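The Unabridged Truth

Are audiobook subscriptions worth it, or have we all just stopped reading the small print?

There is a claim you will meet sooner or later if you spend any time among people who buy audiobooks. It says that listening has brought reading back to the masses, that commuters who had not finished a novel since school now get through one a week, and that the only thing standing between you and a richer life is a monthly payment.

I have been making that monthly payment for longer than I care to work out. In February I decided to keep a proper note of what I was getting for it, and I have come away grumpier than I went in.

My main subscription is with Nulton, which sells itself on credits. You pay, you receive two credits a month, and each buys one book of any length. This sounds generous until you notice what it does to your choices. A slim novella costs the same as a Victorian doorstop, so you buy the doorstop. My library is now full of enormous books I picked by weight, like a man choosing potatoes. I have finished very few of them.

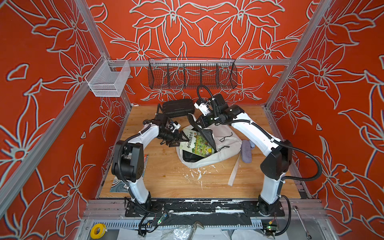 A Chinese picture-book history, in paperback.

Then there is the matter of what "unabridged" is supposed to promise. Strictly, it means that every word is read out. It says nothing about the maps, the family trees, the footnotes or the glossary. Cardoso, which has the larger history list, puts these in a separate file that you are meant to open on your phone. I listen while washing up. I am not going to dry my hands each time a general crosses a river. In one long account of a siege the narrator said "see plate four" in a voice of perfect calm, and carried on.

Children's books suffer worst of all. Both services have large family sections, and both fill them with titles in which the pictures do at least half the work. Take the drawings away and you have eleven minutes of somebody reading short sentences over a glockenspiel. Parents I have spoken to say it keeps the back seat quiet. So does a packet of raisins.

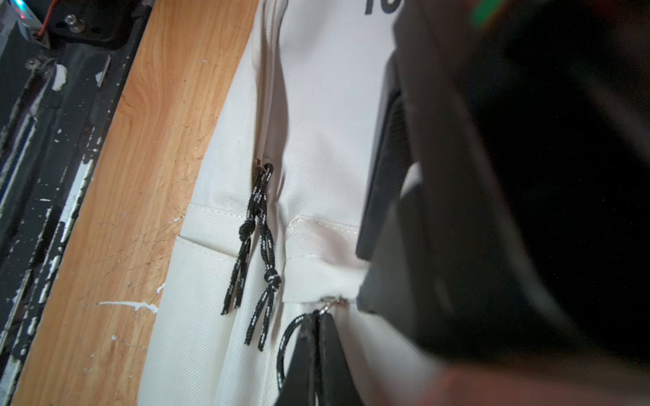 The trouble with star readers

The publishers' answer to most complaints is to hire a famous voice. I understand the thinking. A well-known actor shifts copies, and some of them are very good at it. But plenty are not, and you pay the same either way. The giveaway is the dialogue. A trained narrator can hold a dozen characters apart with small changes of pace. An actor with one free afternoon gives you himself, himself with a cold, and a Welshman.

Reviews are little help here. Cardoso displays 4000 ratings against its most popular fantasy title and the average tells you only that people who like that author like that author. I read the written comments until my eyes hurt. Most were about the book. Hardly any mentioned that the third volume has a different reader, who pronounces the hero's name another way.

I don't believe this is carelessness. Series change hands when contracts end, and re-recording costs money. But a line on the sales page would cost nothing, and I have yet to see one.

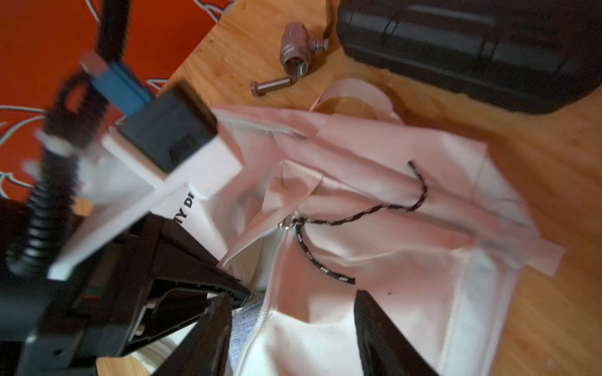
What about the library?

The sensible reader will by now be shouting that you can borrow audiobooks free. You can, up to a point. Nurelthorpe library lends them through an app, and its catalogue lists 1343 titles. That's a decent number for a small town, provided you aren't after anything published lately. I joined the queue for a prize-winning novel and was told I was in place 32. Libraries buy these things under licences which run out, so the queue can outlast the book.

At the branch in Wodton they still keep a shelf of audiobooks on CD, in those fat plastic cases with one hinge gone. I borrowed a detective story. Disc seven was scratched just before the inspector gathered everyone in the drawing room. Even so, I enjoyed it more than anything I'd bought that month, perhaps because I had to get up and change the disc, and so stayed awake.

None of this will trouble the people who love their subscriptions, and I don't expect it to. Some of them have failing sight or long drives, and for them the price is fair. My quarrel is with the sales talk. Look at your own account, find the books you paid for and never started, and see if the monthly figure still looks like a bargain. I've cut Nulton down to the cheapest plan. The cancel button was on the fourth screen, under "Preferences", in grey.

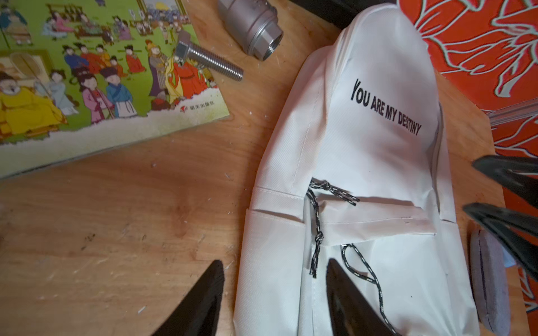
Robed figures in traditional Chinese costume, a whole crowd of them: try that one with your eyes shut.

2020-09-26

Comments

pagesandpegs: Agree about picking by length! I have a 50-hour life of a prime minister I couldn't name to you now.

Old Vinyl: You're too hard on actors. The Welshman is usually the best bit.

marrowfat: Our library's app logs me out mid-chapter and loses my place. Went back to paper.

quietcarriage: Did you try speeding it up? I listen at one and a half times and even the bad narrators sound keen.

Contact the editor | Subscriptions | Copyright, all rights reserved | Back to top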